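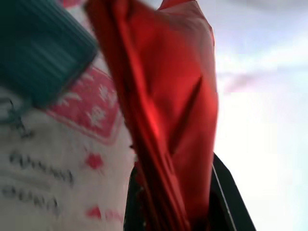 Household Goods and Their Claims
Session 5: Shiny red, and other things a package tells you before you read it

Handout for the evening group. Bring it back next time, the exercise at the end depends on it.

1. Where we left off

Last session we sorted a shelf by what things are for. Most of you put cloth with cloth and packages with packages and were done early. Tonight I want to make that harder. Glossy material is the problem case. A satin scarf and a foil bag can be hard to tell apart at arm's length, and harder again once they are crumpled. The shine does the same work on both. It gives you a bright spot on the crease and a dark fold beside it, and your eye says "expensive" before your hand has had a chance to object.

I don't trust the eye on this. Some textbooks for shop staff do, and they will tell you that "a quality sheen is instantly recognizable." Ask whoever wrote that to sort a laundry pile by lamplight.

2. Terms we will use

Sheen. How light comes back off a surface. It says something about the surface and very little about what is under it. A cheap lining can have more sheen than a good one.

Drape. How a material hangs under its own weight when held at one point. Soft cloth falls into rounded folds. Film and foil tend to keep whatever crease you last gave them. "Tend to" is doing a lot in that sentence. Stiff satin exists, and so does very soft film.

Hand. An old trade word for how cloth feels. Useful, but people use it to end arguments. If someone tells you a fabric "has a lovely hand," ask them what they felt.

Panel. The colored block on a package that carries the decoration or the name. We treat it separately from the text. It is meant to be seen from farther away.

Body text. The small print. On a moving package, or one seen too close, it goes first. The panel survives. Keep this in mind for section 4.

3. Cloth or wrapper: what can be decided, and how

The course book (Drellau, second printing) gives a single test, the crumple test. Squeeze the material in your fist, let go, look at it. If it opens again it is cloth, if it stays shut it is wrapper. I have tried this on everything in my own cupboard and it is a poor test. A thin polyester came out looking like a used candy wrapper. A coffee bag sprang open as if nothing had happened.

What I suggest in its place takes a little longer.

Look for a cut edge. Woven cloth shows threads at a raw edge, or it has been hemmed so that it won't. Film has neither. If all you can see is the middle of the piece, you don't know yet, and you should write "don't know" on your sheet. I accept that answer. I do not accept "probably satin."

Hold it up from one end. Watch where the folds gather. Any long piece pinched at one end narrows toward the pinch, whatever it is made of, so the narrowing is no evidence. The folds farther from the pinch tell you more.

Listen. Film and foil usually make a noise. Hajnalka Dudás ran this part with the Saturday group using her own sewing scraps and a bag of snack wrappers, everyone's eyes shut, and the sound did better than the looking. One group on one morning is not a study. She would say so herself.

Burning a thread is in the older books. We are not doing that in this room.

4. What the panel does to you

Take a white package with a pinkish red rectangle on it, a darker outline, and some small white motifs that might be flowers and might be snowflakes. Now say what is inside.

I have asked this of people in and out of the trade. They answer quickly. Tea, tissues, something for the bath, a holiday soap. If they decide the motifs are snowflakes they go to December gifts. If they decide on flowers they go to the bathroom shelf. The motif has no duty to be either one. Small white shapes on red are cheap to print and they flatter almost any product.

Gergely Pálfi, who taught this course before me, held that a panel "communicates the category." His notes are still in your folder and most of them are sound. On this point I disagree with him. A panel communicates that there is a product. The category comes from the shelf it stands on, the things next to it, and the small print, in that order for most shoppers. Take away the shelf and blur the print and you are left guessing, with great confidence.

The same goes for a ribbed cap. Ridges are there so that fingers can grip. A dark teal ribbed cap could belong to a shampoo, a vitamin jar, a drink, or a cleaning product. The color is a choice somebody made and may have been chosen to match something else in the range. Do not write "medicine" on your sheet on the strength of ridges.

5. Red next to red

A short section, and the one people complain about.

When a red thing is put beside a package with red on it, viewers link the two. They take the cloth for a ribbon belonging to the box, or the wrapper for its lining. Shop windows rely on this. The Walimden window displays we looked at in session 3 had loose red fabric among plain boxes, and several of you remembered the boxes as gift sets. Go back to your own notes and check, I am not making it up to win the argument.

Small red spots near the edge of a package get the same treatment. Are they printed? Are they a bit of something behind? If the spot sits right where two objects meet you often can't say which one it belongs to. Note the position and leave it there.

There is a claim going around that red makes goods look heavier. I have seen it repeated many times and never with a source I could follow to the end. Leave it out of your written work unless you find one.

6. The kit for home practice

Each folder has a sheet of 24 swatch numbers. The swatches themselves are in the Tilleo boxes by the door, 2 boxes, and please do not mix them. Box one is woven. Box two is film, foil and coated papers. A few pieces could fairly go in either and I have left them where the supplier put them. If you think the supplier was wrong, write down why.

You will also want page 128 of the reader, the chapter by Gazi on folded goods. Read it with a pencil. The diagrams are good. The paragraph about luxury and the color crimson is sales talk and you may cross it out in your own copy.

7. Exercise

Choose one glossy item at home, of any color, and one package with a decorated panel. Put them close together, crumple the glossy item, and look for as long as it takes to boil a kettle. Then, without touching either:

Write what you know about each one.
Write what you would bet on.
Write what would change your mind.

Ask someone in the household to do the same without seeing your sheet. Compare. Where both of you are sure and you disagree, circle it, because that is what we will spend the next session on.

The longest list should be the third one. If yours is the shortest, start again with a different item. Half a page is plenty, handwriting is fine, and I would like the item itself brought in if it fits in a bag.

8. Loose ends from last time

Somebody asked whether "satin" names a fiber. It doesn't. It names a weave, and can be silk, polyester or other things. Sateen is a related weave, usually in cotton. Labels in shops are careless about this, and I would read the fiber content line before believing the front.

The question about whether foil bags can be folded flat for storage is still open. Mine won't stay flat. If yours do, bring one.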